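Recording drawer demos in simulation: how I do it

Posted 2/6/26

If you want a policy that can open and close drawers, you need demos, and plenty of them. My last batch came to 826 episodes, all recorded in sim with a teleoperated arm, and I made most of my mistakes early on so you can skip them. I call the project Griltcombe (it's the name of the folder, and it stuck).

First, set up your kitchen. I keep one base room and shuffle things each time I reset: the cabinet finish, the floor, what's lying on the floor, what's in the drawer. Save the random seed with every episode! I lost a whole evening in October because I couldn't rebuild a room that kept crashing the physics.

Next, write the task line before you record. Short and plain works best, like "close the drawer" or "pick up the can." If you write it afterward you end up describing what you did, and that's a different thing.

Then drive the arm slowly. My first demos were all jerky little stabs and the trained model copied every one of them. Come in from the side, pause for a beat before contact, and keep your speed even. I cap each episode at 30 seconds — anything longer usually means I got lost and should start over.

Clutter is your friend, by the way. Leave stuff on the floor near the arm and leave something in the drawer, so the model doesn't learn that drawers only exist in spotless rooms.

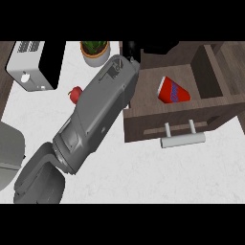
Do I need to throw out the demos where I missed the handle?

Keep the ones where you missed and then recovered, and drop the ones where you gave up. Recoveries are some of the most useful examples you'll record.

Once you have a batch, replay it at 2 times speed and tag anything odd. I use a little script called Prendach for this, but a spreadsheet works fine too. Check that the gripper signal lines up with the motion, trim the dead time at the start, and then export. My next goal is 2000 episodes, with cabinet doors mixed in.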